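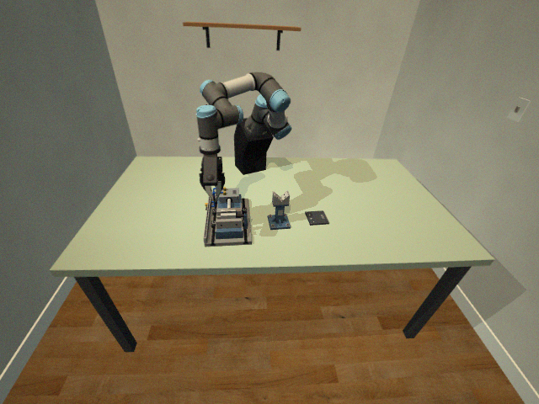 Tipene Hollis still maintains that the part let go before the vise had hold of it, and that everything else people have said about the Treva cell since March is decoration. Piroska Pap is fonder of the decoration. She has spent a good deal of her working life at Borbély listening to machines, and she will tell you, over coffee and at some length, that a fault is like a family quarrel and you had better hear from everyone at the table.

The quarrel went like this. A robot arm was to take a part from a V-block, lay it in a machine vise and wait for the jaws to close. The vise sent a signal to say it had closed, the fingers opened, and the arm went back for the next one. For weeks it ran beautifully. Then one night shift, on a run of 610 parts, 16 of them ended up on the floor, and one flew as far as the walkway when the cutter touched it. The guard door had been left on the latch. Ottó Csizmadia was on the other side of it, bending down for his pencil, and he has kept the pencil.

What had happened, as far as the team could piece it together, was a matter of timing. The signal came from a switch that noticed the jaw starting to move, and everyone had taken it to mean the jaw had arrived. On a warm day the two were close enough together to pass for the same thing. On a cold night the jaw was slow, the arm was as quick as ever, and the part was left sitting there with hardly anything holding it.

So they went back to the simulator – the whole cell had been built there first, and they were all a little embarrassed not to have gone back sooner. Noémi Kocsis slowed the jaw down bit by bit and ran the cycle 2,000 times, mostly in the evenings, with her supper beside the keyboard.

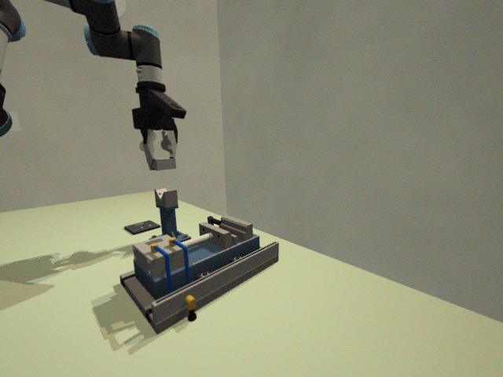 The simulated cell, with the gripper open over the V-block and the vise in front.

The fault showed up on her second evening, and she says she was so pleased that she called Tipene at home, in the middle of his daughter's birthday. The cure was modest enough. The arm now waits for a pressure reading as well as the switch, gives the part a gentle tug before it lets go, and stops if anything shifts. It costs 4 seconds a cycle, which the planners grumbled over and then forgot. The guard door took longer – a new lock had to be ordered, and the first one sent was the wrong hand – but the cell stayed off until it was fitted, and Piroska saw to that herself.

Ottó is back on nights. He walks the long way past the cell, he says, and his knees are grateful for the exercise.

Related stories
Humance and the long road to a quieter press shop
Bumico reopens its training floor
Letters: who gets to hold the guard key?

Contact the editors | Copyright 2022 | Back to top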